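Getting More Miles From a Tank: Garage and Driveway Habits

Keep a notebook in the door pocket. Write down the odometer reading, the gallons and the price every time you fill up. Fill to the first click of the pump and stop there, or the numbers won't compare from one tank to the next. Divide miles driven by gallons pumped. Do this for four or five tanks before you change anything, so you have a number to measure against.

My old wagon went 421 miles on 16 gallons in June, a little over 26 to the gallon. That was mostly highway. The same car doing school runs and the commute across Givetberg never got past 22.

Tires
Check the pressure first thing in the morning, before the car has moved. The right figure is on the sticker inside the driver's door. The number molded into the tire is the maximum, so don't fill to that. A cheap stick gauge is fine if you always use the same one. Put the valve caps back on.

Weight
Empty the trunk. Mine had a bag of sand left from winter, a floor jack and two boxes of tile. Leave the spare, the jack that came with the car and a flashlight. Take the roof rack off when you aren't using it. Four bolts on most cars, and the bolts go in a labeled bag taped to the crossbar.

Air filter
Pull it out and hold it up to a shop light. If no light comes through, replace it. Wipe out the housing with a damp rag while it's open, and make sure the clips are all down before you close the hood. On most newer cars a dirty filter hurts pickup more than mileage, but it's a ten-minute job.

Idling
Thirty seconds is plenty of warm-up for a modern engine in ordinary weather. Drive off gently and it warms up faster on the road. If you're waiting outside a school or a train crossing for more than a minute, and you're parked, shut it off.

Errands
Do them in one loop. Go to the farthest stop first so the engine is fully warm for the short hops on the way back. Svend Laxdal writes his stops on the back of the grocery list in driving order, and I've started doing the same. A missed exit on the wrong side of town costs more than any filter will save you.

Oil
Use the grade in the manual. Thicker oil in an engine that calls for thin will cost you a bit on every trip. Note the mileage at each change in the same notebook.

Gas cap
Run a finger around the rubber seal. If it's cracked, buy a new cap. Turn it until it clicks.

Storing the supplies
Keep car fluids on a shelf of their own, away from the water heater and out of reach of kids. Labels face out, caps tight, oldest at the front. Gasoline stays in an approved can, on the floor of a detached shed if you have one.
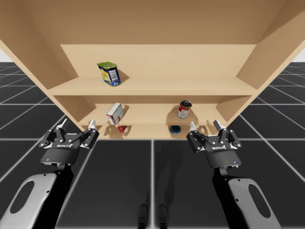
A tan shelving unit with a can on the upper shelf.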